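The Unby hand-held gripper kit has been on sale since November, and Landmont now rents it out by the month as well. The kit is a pair of grippers a person holds and closes by hand, with the recording gear and software to turn those motions into training runs for a robot arm. Pao-chu Hsiao has used it for most of that time. She runs recording sessions at Tam and agreed to talk about how it holds up.

"Setup is the part people ask about," she said. "The first time took us a whole morning. Now I do it in 20 minutes, and most of that is routing cables."

Her sessions are simple jobs repeated many times – pick up a soft toy, put it in a basket, take it out again. Soft things are harder than they look, she said, and the fingers on the Unby close evenly enough that a new operator gets the feel of it in a day.
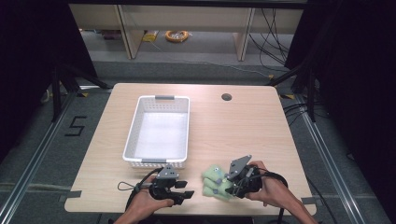

Pao-chu Hsiao
Session lead, Tam

A plush toy squeezed between black fingers is a normal sight at her table, with the other gripper open next to it. "We use both hands from the start," Hsiao said. "If you train people on one, they forget the second one exists."

She has complaints. The cables could be longer, and her wrists are tired after 2 hours. The manual skips calibration almost completely, so she wrote her own page and taped it up.

Support has been good. She sent in a question on a Sunday and had an answer the next morning. The monthly rental is $189 for the pair, and buying outright costs $3222. Hsiao's team rented first and then bought.

"I would rent again if I was starting over," she said. "You find out pretty fast if your people can work with it."

Related
Rurnanero updates its session software
Renting or buying: what small labs pay
Choosing a table for two-handed recording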